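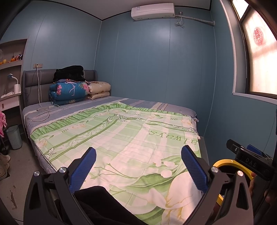 The spare bed at Tasila House, with the green ruffled cover on and the folded quilts up by the headboard.

Broster bedding swap passes 725 items

Tuesday, June 11, 2024

I popped over to Grirkport this week to catch up with the Broster bedding swap, and what a nice way to spend a morning! The swap started in March in the back of the Mohamedi fabric shop, and more than 725 quilts, sheets and blankets have now found new homes through it.

My favourite has to be the pale green and cream cover on the spare bed at Tasila House (big white lily-like flowers, a scrollwork border, and the word "always" in large green letters). I'm a sucker for a ruffle, I admit. It's sitting over a stripy sheet, and there's a blue quilt with pink flowers folded up behind it that I'd have taken home in a heartbeat.
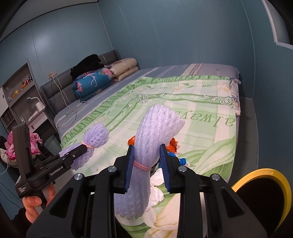

Anyway, the next swap runs for 6 days and anyone can join in. Bring your bedding washed and folded, and tie up any sets with string or a rubber band so they stay together – odd pillowcases are fine too. Single duvets are what they're shortest of at the moment. Entry is free, but there's a tin by the door, and it has taken £327 so far towards the hire of the van.

Drop-off is at the Mohamedi shop, round the side, any time before noon.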